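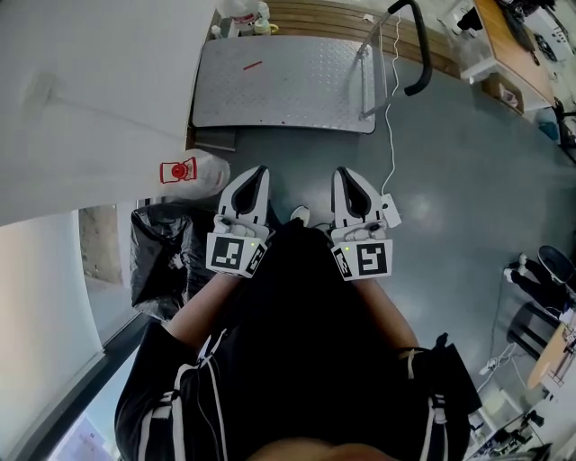 Fung-ping Cheung wrote back that "floor" was too big a word for one label, and asked whether a bag lying against a container should get the same location as a bag lying out in the open. After going through the old entries we split it. Version 2 has "floor, clear" and "floor, against something", and the notes below use the new names.

Privovura Room Tidying Log
README for version 2, 27 Jun 2026

What is in it

Privovura is a written log of small tidying jobs in ordinary utility rooms and storage rooms. Each entry names a thing, says where it was before it was moved, where it ended up, and what it was resting on or in at both ends. There are 3,441 entries. Of these, 2,621 have a start place and an end place. The rest have a start place only, usually for things that were left where they were.

The rooms have hard floors and the kind of stuff that collects in such places: bottles, garbage bags, containers with labels, short sticks, cables, shoes, metal plates, things with handles. Furniture is logged only when something is on it, under it or leaning against it.

Files

entries.csv – one row per entry
places.csv – the list of place names, with the old names beside the new ones
things.csv – the 17 groups of things and the words that fall under each
changes.txt – what moved between versions

All files are UTF-8 with commas and a header row. Notes that contain a comma are in double quotes.

Columns in entries.csv

entry: a whole number. Numbers are not reused, so there are gaps.
room: a short code such as clalton_b. The letter is there because Clalton has more than one room in the log.
thing: the plain name, lower case, singular.
group: one of the groups in things.csv.
color: one or two words, or blank.
start: a place name from places.csv.
end: same, or blank.
touching: the other thing it rests on, in or against.
sure: yes, mostly, or no.
note: free text, up to a couple of sentences.

How things are named

Use the word you would use if you were asking someone to pass it to you. A bottle is a bottle until you know what is in it. If the label can be read, put the words in the note and leave the name alone. A white bottle with a yellow part is "bottle", color "white, yellow". We took out the names that guessed at contents (cleaner, glue, oil) wherever there was nothing in the note to back them up.

"Container" covers tubs, cans and boxes when the logger could not tell which. It is a large group and not a very tidy one. Chun-hung Choi wanted it broken up and tried it on the Lu rooms, but too many entries came out as "no" in the sure column, so it stays as it is for now.

"Stick" is for anything short, thin and stiff with no clear use. A red stick lying on a metal plate goes in as "stick", color "red", touching "plate". Don't write handle, marker or chalk unless you picked it up and know.

"Bag" means any bag. Garbage bags have their own group because they come up so often and because it matters whether they are full, empty or in use as a liner. If you can't tell, write "garbage bag" and say nothing about what is inside.

"Plate" means a flat piece of metal big enough to put things on. Dinner plates are "dish". This confused people in version 1 and there may still be a few wrong ones in the early Skunumport rows.

"Panel" is for flat or slatted wood when you see too little of it to say shelf, bench or door. If things are standing on top, log those things with touching "panel".

How places are named

Places go from the large to the small. Start with the surface, then add a side if you need one. "Panel, top" and "plate, middle" are fine. "Left" and "right" are taken from where the logger was standing and shouldn't be compared between rooms. Better to use something fixed, like "wall side" or "handle side".

Floor is now two places:

floor, clear – nothing within a hand's width
floor, against something – fill in the touching column

A thing that is partly under another thing counts as "against something" too. Write "under" in the note.

Order of work

Most rooms were done in this order. It isn't a rule, but the entry numbers make more sense if you know it.

1. Loose things on top of flat surfaces
2. Things on the floor, from the door inward
3. Bags
4. Cables
5. Heavy things, logged and left alone

Cables come late since they run under everything else. A cable gets one entry however long it is. Its start is the place where the nearest end was found, or "unknown" if neither end could be found.

Known problems

Colors under yellow lamps are poor. Elias Abou Jaoude went back over the whites and grays in December and changed a good number of them, with the old value kept in the note. Beige and white are still mixed up in places.

The Skunumport rooms have very few end places. We ran out of shelf.

Black garbage bags against dark walls were missed more than other things. Obsa Shiferaw found more than two in a single room on a second pass – if you are counting bags, don't trust the totals.

Shoes were logged in some rooms and skipped in others. Filter them out if you need the rooms to match.

Use

Fine for looking at where people leave things, for testing a list of household words, or for planning shelves. It won't tell you how long a job took. There are no times in the log.

Corrections

Send the entry number, the column and the new value to Tsung-han Kong. One correction per line, please. Additions to places.csv need at least two entries that would use the new name.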